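Urnine Work Tables: Frequently Asked Questions

Last updated January 2021

These are the questions we get most often about setting up and using the Urnine table at home or in a shared workroom. For anything about chairs or storage, see the Annan page.

How much space do I need?

Leave enough room to pull a chair all the way out and turn it. Chair bases take up more floor than people expect, and the casters will catch on cords left behind them. If the table is going next to a wall, leave a hand's width so that plugs can get in and out.

Can I put the table on a hardwood floor?

Yes. The feet come with felt pads already fitted. Lift the table to move it. Dragging it pulls the pads off, and the bare foot will scratch a glossy finish. Replacement pads are part number 382 and come in packs of 10.

Where should the power come from?

Use a wall outlet if there is one within reach. Floor outlets also work, but the cords then have to cross open floor to get to the table, and that is where most tangles start. Run each cord the shortest way you can and coil up the extra under the tabletop, off the ground. Don't run a cord under a rug. 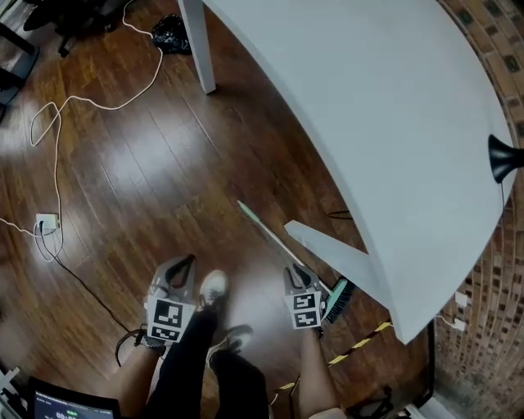
If you have to cross a walkway, use a flat cord cover that is wide enough for all the cables going the same way. The Irholm cover is sold by the foot and can be cut with a utility knife. Tape alone will hold a cord for an afternoon, but it lifts at the corners and leaves residue on a varnished floor.

Can I clamp a lamp to the edge?

Yes, including on a curved section. Tighten the clamp by hand only and check it again after a day or two. Let the lamp cord hang straight down and then tie it to the underside with one of the clips in the hardware bag. Keep clamps clear of the brackets.

The table wobbles. What should I do?

Loosen all the leg bolts half a turn, press down on the middle of the top, and tighten them again. Then set the leveling feet. Old floors are rarely flat, so expect to adjust one foot more than the others.

How do I clean the top?

A damp cloth and a little dish soap. No bleach and no scouring pads. Ink comes off with rubbing alcohol if you get to it the same day.

Do you take back packaging?

Our Brunon store takes cardboard and foam. Plastic bags have to go in your own trash or to a store drop-off. Check the bags for loose hardware first. Most of the calls we get about missing bolts end with the bolts in a bag.

How long is the warranty?

10 years on the legs and brackets, two years on the top. Keep your receipt.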